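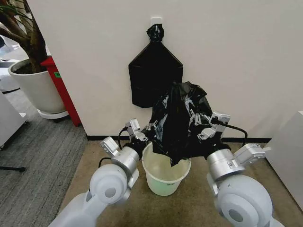 Shop notebook / Housekeeping / Bins and bags

HOUSEKEEPING

July, 4:40 pm
Entered by Rungnapa Sukprasert

Back on the bin problem. The little pail by the wall keeps getting emptied and then left without a liner, and then somebody drops tape backing and tea bags straight into it and I'm the one scrubbing (I don't mind all that much, but still!). Cuiping's idea was to keep the spare bag right over the pail so there's no walk to the supply closet, and I love it. Stuck-on hook, bag twisted at the top, loop it over, done.

Liners are the black Hekard ones, two cartons left. I tried the thin Lelter ones first and they split at the seam when I pulled them open, so those have gone to Jianhua for covering paint trays. Opening a new bag is still the slow part – the two sides cling together like anything. Rubbing the edge between your fingers works better than blowing into it.
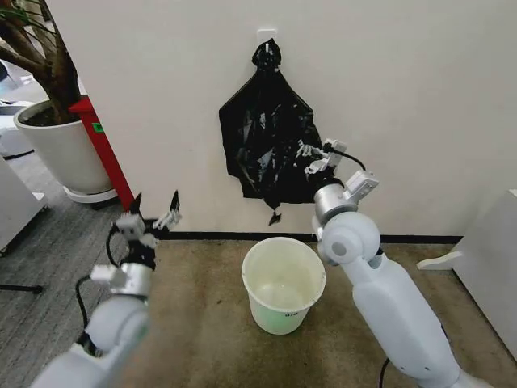
and it wants a proper twist before it goes on the hook, or it slides off the first time the door bangs. Morag just drapes hers, and I've picked that one up off the floor more than once. I've asked her to knot it.

Fitting the thing is next. Nearly 5 minutes for my first try, which is silly for a pail that size, but I was fussing over getting the cuff even all the way round.
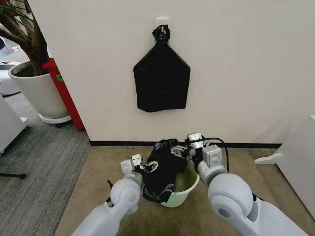 Bag size is what I want to sort out before we order again. The Hekards are big for this pail, and the extra has to go somewhere. With the bag bunched up and spilling over the left side of the rim, the right side is still bare, so you have to shake it out and start the cuff over. A smaller bag would save all that. Boyang thinks Pusness does one – he's going to look. I'd also like to know if the hook holds through August, when the wall gets sticky.

To do: wipe out pail, ask Morag about the knot again, move the tape backing somewhere else entirely.

Recent entries
Duan shelf brackets, second coat
Who has the long broom
Sink strainer, again
Label tape for the drawers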